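4.2 Cloth words and the problem of the fold

The richest part of our word list by far is the part that deals with household cloth. We had expected kinship terms or food to win, as they do in most studies of family speech, and we were delighted to be wrong. Of the 2,083 entries in the Brukisis list, 288 name a piece of cloth, a way of folding it, or a state it can be in before it gets put away. Many of these words are used in only one or two homes, and speakers were often surprised to learn that their neighbors had never heard them.

The word tukus is a lovely case. In the older homes it means a cloth folded and left on a table between meals, and it can't be used for the same cloth once it is spread out or put in a drawer. Younger speakers have stretched it. For them a tukus can be any folded cloth, and three of our younger speakers used it for a folded sweater. When Ziad Khoury played these recordings back to the older group, the sweater caused real laughter, followed by a long and very useful argument over whether a towel could count.

That argument gave us our first clear evidence that the meaning rests on place as well as shape. Speakers who rejected the towel were happy to accept it once they were told it was lying on a table. Speakers who accepted the towel from the start had no such condition – for them the fold alone was enough. We call these the narrow and the broad reading, and we return to them in Section 5.

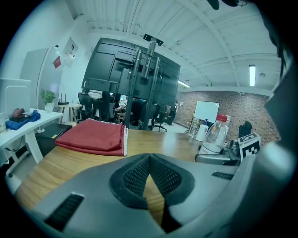

Figure 7. Folded dark red cloth with a white fringed edge, on a wooden tabletop.

Fringe turns out to matter too, and this was a finding we had not planned for at all. Vandenberghe's early word list gives a single term for the edge of a cloth, fandero, and treats it as a plain word for "border." Our speakers do something much more interesting with it. All 12 members of the older group kept fandero for an edge with loose threads and used a different word, or a short phrase, for a hemmed one. In the younger group the split is fading, and 7 speakers used fandero for both.

We think the two changes are linked. A speaker who has lost the condition on place in tukus is also likely to have lost the condition on threads in fandero. The pattern is not perfect, and one young speaker keeps a very strict fandero alongside the loosest tukus in the whole set. She learned both words from her grandmother, but says she heard the second one mostly from cousins. We would love to know how common such mixed histories are.

It is tempting to explain all this by saying that people own fewer table cloths than they used to, and that the words are wearing down from lack of use. Our recordings don't support so simple a story. The younger speakers use tukus more often per hour of talk than their grandparents do. A word heard daily, in many settings, has more chances to be stretched, and we suspect that this is what we are hearing. The drawer words, which are much rarer in the recordings, have hardly changed between the two groups.

One last point on method. We asked about cloth terms late in each session, after speakers had grown used to the recorder, and the July sessions in particular were full of side stories. These stories hold many of our best examples – far better than anything we got by asking for a word directly – and they are the main source for the sentence patterns discussed next.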